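RAM won't click in on one side – am I about to snap the board?

Posted by Ekaette Oyelaran in Desktop Repairs

Hi all, hoping somebody has a minute. I'm bringing an old desktop back to life for my nephew (he wants it for homework, he says) and I'm stuck on the memory. I've got the side off and the case lying flat so I can lean right over it. One end of the stick goes down and the latch swings in nicely. The other end just sits there, a hair too high, and the latch won't close.

I've pushed about as hard as I dare and the whole board flexes, which scares me to death. Do I keep pushing? Is it the wrong stick? I paid 11 dollars for it on Plernater and the listing only said "desktop memory", so maybe that's on me. The cooler is off too, as I was going to redo the paste while I'm in there. 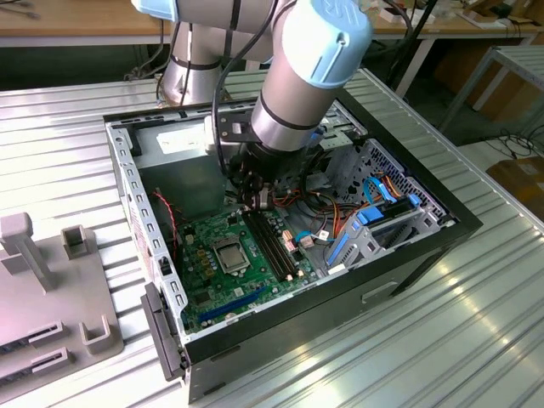
Anyway, I'd love to have it running by Wednesday, when he comes over. I've also got a second stick to go in after this one, if it matters which slot gets filled first.

Chalerm Noiphan

Take it out and start over, it's fine! First thing, pull the power cord and touch bare metal on the case. Now open the latches at both ends all the way. Hold the stick next to the slot and look for the notch in the gold edge – it has to line up with the little bump in the slot. If the two are in different places, you either have it backwards or it's the wrong generation, and no amount of pushing will fix that.

If the notch matches, put a thumb on each end and press straight down, both together. Going one end first is how you get what you're describing. It does take more force than feels polite, and a bit of flex is normal. For which slot goes first, check the manual, boards differ.

Oh, and don't power it up until the cooler is back on. Pea-sized blob of paste in the middle is plenty.

Painemal

had the same thing, mine was dust in the slot. blew it out with canned air and it went right in

Ekaette Oyelaran

It was backwards. I'm so embarrassed! Turned it around and both latches closed. Off to do the paste now – thank you both.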